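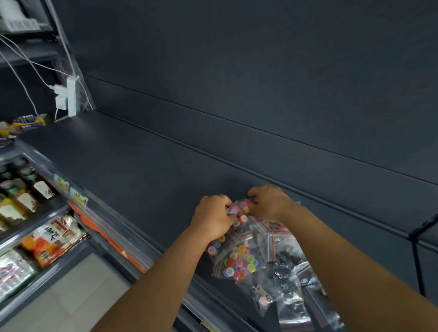

Search help topics Go

Ticket: Holance 456, automatic buttonhole stops or goes crooked partway up the second side
Status: Closed, fixed by owner
Opened by: owner, Stascombe

First message

Hello, and thank you in advance for reading all of this, I know it's long! I have had my Holance 456 for several years and I love it dearly. It has made curtains, three quilts, a tent bag and more pajama pants than any family needs. Until this month it has also made lovely buttonholes. I am sewing a stack of children's cardigans and smocks for the December craft fair at our library, all of them with bright buttons down the front, so of course this is when the buttonholes have decided to go wrong.

What happens is this. I put the button in the back of the buttonhole foot, snap the foot on, pull the lever down and choose the standard square-ended buttonhole. The machine sews the first side beautifully. It does the bar at the end, goes back, and starts up the second side. Somewhere past the middle it slows its feed, the stitches pile on top of each other, and I get a hard little knot of thread. If I stop quickly I can save the fabric. If I don't, I am picking at it with a seam ripper for half the evening. Sometimes it doesn't knot at all but the second side comes out shorter than the first, so the whole thing looks like a lopsided zipper pull.

I've made 19 test buttonholes on scraps (I kept them all pinned to a strip of muslin with notes, in case that helps). Only 7 came out well enough that I would wear them. I can't find a pattern. Straight stitch is fine, zigzag is fine, and the stretch stitches are fine.

Things I had already tried before writing:

- New needle, size 80 universal
- Rethreaded top and bobbin, presser foot up while threading
- Cleaned under the needle plate with the little brush
- Turned it off and on again (my nephew's advice for everything)
- Tried it without a button in the foot, which made a giant buttonhole that ran to the end of the slide, but an even one

Reply from support

Thank you for the detailed note, and please do hang on to that strip of muslin. The last item on your list is the most useful one. If a buttonhole comes out even at full length and goes wrong at button length, we'd look first at the foot, the lever and the drag on the fabric before we looked at the feed dogs.

Please try the following and write back:

1. Check that the buttonhole lever is pulled all the way down and sits between the two stops on the foot. Push it gently away from you once it is down.
2. Slide the foot by hand, off the machine. It should run the whole way without catching.
3. Sew three tests on two layers of plain cotton with a light stabilizer underneath, and three without.
4. Tell us which thread you are using, top and bobbin.

Second message

Well, I did my homework. The lever was fine. I had been pulling it all the way down but I wasn't pushing it away from me, so I've started doing that and it's a good habit, though it made no difference on the tests.

Sliding the foot was more interesting. With nothing in it, it goes along like a drawer. With a button in it, it goes along until a little past the middle and then there is a tiny hitch, hardly a hitch at all, more of a feeling in the fingertips. I did it over and over with my eyes shut like somebody listening for a mouse. It is definitely there, but with some buttons and not with others.

Stabilizer: three with, all three good. Three without, two good and one knot. So the stabilizer helps, but I have sewn this same cotton without it for years.

Thread is Preltis all-purpose polyester, top and bobbin, off the 300 yard spool. I buy it from Qaisi downtown because they let you take the spool to the door and look at the color in daylight. I've used it forever on this machine and don't want to give it up unless I truly have to.

Reply from support

No need to give up the thread. The hitch is what we'd follow up. Could you set aside the buttons that cause it and the ones that don't, and lay a ruler across each kind? We are interested in thickness as well as width. The holder at the back of the foot closes on the button from both ends, and a domed or thick-rimmed button can sit a little high and rub as the foot travels.

Please also turn the foot over and look along the channels with a good light. Lint packs into the corners and a brush won't always bring it out. A wooden toothpick will.

Third message

Oh my goodness, the toothpick! I thought I kept a clean machine. I do clean it, I clean it after every project, but I have never once turned that foot over and gone along the channels. What came out was a gray felt caterpillar, packed in tight along the left side. I wiped the foot with a dry cloth, no oil, and the hitch was nearly gone.

Nearly. So then I sorted the buttons on a cookie sheet at the kitchen table, which was a very pleasant way to spend a rainy afternoon. The flat ones slide through perfectly. The ones with the raised rim are the troublemakers. When I press the holder closed against one of them it tips up on its edge just a whisker, and that is enough.

I remembered that my old machine didn't have a button holder at all. You marked the length on the fabric with chalk and watched for it. So I thought, why does it have to be the real button in there? I picked a flat button of the same width as the rimmed ones and sewed five buttonholes in a row with it, no stabilizer. All five came out good. The rimmed buttons are a bit thicker, so on the fifth I opened the holder a hair wider, and the button goes through that one without a fight.

I've now done the fronts of two whole cardigans and I'm so relieved I could sing.

Reply from support

Very glad to hear it. Using a flat stand-in is perfectly fine. Allow extra length for the thickness of the real button, and sew one test on the same fabric and the same number of layers before you go near the garment. On knits such as your cardigans we'd keep the stabilizer in, even now that the foot is clean, as the second side can stretch as it feeds.

If the knotting comes back with a flat button and a clean foot, please reopen this ticket and we'll look at the stitch balance setting on the side of the machine.

Closing note from owner

Still going nicely. I keep one flat button of each width in an old pill organizer next to the machine now, with the width written on the lid. I also put a toothpick in there. Thank you for being so patient with me and my muslin strip. You may close this.

Comments (4)

Same trouble on my 456 and it was lint for me too, all in the left channel. I used a bamboo skewer and had to trim the tip first to get it in the corner.

Does this work for shank buttons? I've never been able to get one to sit in the holder.

Reply to the above - yes, use a flat one the same width and give yourself plenty of extra length, then try it on a scrap. Shanks on a coat need more than you'd think.

I would love to see the muslin strip. Mine is pinned up over the ironing board and has coffee on it.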